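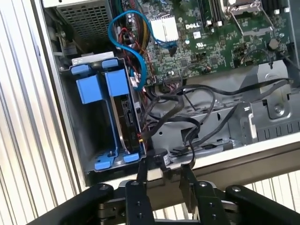
Why not do all of this in simulation, one reader wrote to the program in August, when a simulated computer never has a cable in the wrong place? The remark has been repeated in several forms, and it is a fair starting point for this page. Cables are a large part of the reason the Hesel program works with real machines. They bend, catch and spring back in ways that the simulation tools available to us reproduce poorly, and a learning system trained only on tidy cases tends to fail on the first untidy one. Simulation is used at Voltilthorpe for planning arm motion. It is not used as a source of examples for contact with parts.

What does the program collect?

The program collects demonstrations of short service tasks performed by a robot arm inside desktop computers. Each demonstration is a recording of the arm's joint positions, the opening of the gripper, the commands sent by the operator, and the views from the cameras. A written task label is attached to every recording.

What is counted as one example?

One example is one attempt at one task, from the moment the arm leaves its start position until the operator marks the attempt as ended. A session normally contains 34 attempts. Attempts that end in failure are kept and labeled as failures. They are stored apart from the successful ones and are released only to groups that request them.

Who controls the robot during a recording?

A trained operator controls the arm at all times. No learned policy is run during collection sessions. Operators complete two supervised sessions before their recordings are accepted into the main set.

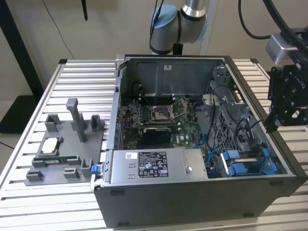
Page maintained by L. Dobson
Data Collection Coordinator, Hesel Program, Voltilthorpe
Last revised Mar 5, 2018

How is the work area arranged?

The computer is placed on its side on the slatted worktable with the side panel off, so that the arm can reach the interior from above. A printed fixture stands next to the case and gives small parts a known place. The fixture's position is checked at the start of a session. The position of the case is changed on purpose between groups of attempts, by small shifts and turns, so that the system does not simply memorize one location.

Are the computers powered during collection?

No. Every machine is disconnected from wall power before it is brought to the table, and it remains disconnected until it has been returned to storage. Damaged machines may continue in use if the damage does not affect the task being recorded. The damage is noted in the session record.

Are the cables tidied before each attempt?

They are not. Operators may move a cable that blocks a task completely, and they must enter a note when they do so. Otherwise cables are left as they lie at the end of the previous attempt. Requests for a "clean" version of the data set have been declined.

Why is more than one camera used?

A fixed camera records the relation between the arm, the case and the fixture. The wrist camera moves with the gripper and records the part being approached at close range. Each has blind areas, and reviewers are asked to consult both before they label an attempt.

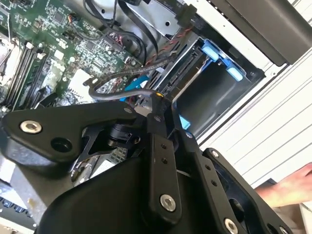 Blocked views are the most common reason for disagreement between reviewers. A target may be plain in one recording and hidden in another taken at the same instant. With the gripper over the board, its black plates and links can cover most of the lower half of the wrist view, while a blue SATA cable farther in is only partly visible behind the gripper and a grey cable. In such cases the reviewer labels what can be confirmed and marks the remainder "not visible." Guessing from earlier moments in the recording is not permitted at the first review, although a second reviewer may use the full sequence.

May a person reach into the work area?

Staff may steady the case or reset a part by hand under the conditions in the operator manual. The arm must be held at reduced speed, and the operator must keep the stop control within reach. Any stretch of a recording in which a hand comes near the gripper is tagged, so that users of the data can include it or leave it out.

How long does one attempt take?

Most attempts are finished in about 10 minutes or less, including the reset. Tasks that involve connectors take longer than those that involve latches. An attempt is not stopped for being slow.

How may an outside group request the data?

Requests are made in writing to the Hesel program office. The request should state the tasks of interest, the camera views needed, and whether failed attempts are wanted. Replies are normally sent within 5 working days. Recordings may not be passed on to other groups without written consent.

Related items
Operator manual: starting and ending a session
Labeling guide for first and second reviewers
Present: the Hesel recording format
Reporting a damaged part or fixture
Data request form for outside groups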